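**Subject:** Re: [shared-workshop] sim for the two-arm bench
**From:** Chathurika Herath
**Date:** Wednesday, February 8, 2023

Hi all,

Somtochukwu wrote:

> Are you still bolting the arms to the long frame, or have you gone back to separate stands? And is three-way sorting too much for one bench? I'd hate to see you drill that frame twice.
> Somtochukwu

Frame, definitely! Both arms on the same side, so the other long side of the table stays free for whoever's feeding parts in. I've been running it all in the simulator first (Anum's old desktop, bless it, fan going like a hairdryer) and I'm much happier with the layout than I was before Christmas. 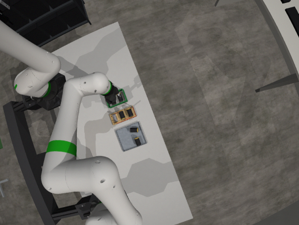
*Layout in the sim: green-rimmed bin, divided tray, blue-grey tray.*

I don't think three containers is too much, but they're close together, and having them in one row means the two grippers want to be in the same bit of air. Sajib reckons one arm should wait while the other reaches in. Dull but safe, so I've set a pause of 2 seconds for now and we can trim it later.

The black cylinders are the fiddly bit. If one's lying at an odd angle in the big tray, the wrist has to turn a long way to line up, and I've had to rewrite that part of the script. I've done roughly 30 runs since the weekend and I'll put the logs on the Patwary drive once I've tidied the names.

Has anyone got a decent drill press I could borrow for the frame? Mine wanders.

Cheers,
Chathurika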